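### 3.2 Fruit and the receiving plate

The third item group was fruit. We chose it because the pieces differ widely in size and skin, and because most homes have some of it on hand. Layouts were set up in lived-in rooms, and the furniture was left as it was. In the Plemgate homes this often meant that a bed served as the work surface, with a quilt or a tablecloth under the items. Soft surfaces matter for this group. A round fruit on a table rolls until something stops it, while the same fruit on a quilt tends to settle into a fold.

Each layout had one receiving plate, set down empty before the first item was moved. The plate was always wider than the largest fruit. Participants were asked to move the items onto it one at a time, in any order they liked, and to stop when they felt the plate was full. We did not tell them what "full" meant. The Rundwood homes followed the same rules with 8 items per layout, and the two sets are reported together in Section 4.

Labels and stickers were left on the fruit. An earlier round in October had removed them, and the peel was sometimes marked in the process -- a small thing, but it made two oranges from the same bag easy to tell apart for the wrong reason. Peeled pieces were allowed as long as the membrane was whole.

Figure 4 shows one layout of this group, on a bed with a patchwork quilt. The large orange is held between the blue pads of a gripper, and the dark round plate is still empty. A smaller orange, a pear, a banana, a mandarin, a grape and a segment of pomelo make up the rest of the fruit. 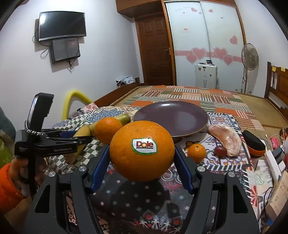 **Figure 4.** Fruit layout on a bed, with the receiving plate at right.

Grapes and peeled segments were scored apart from whole fruit with a firm skin. Both bruise easily, and a split grape was replaced before the next trial. Bananas were scored with the whole fruit, although their curve made the final resting position harder to judge -- we took the midpoint of the outer edge as the reference.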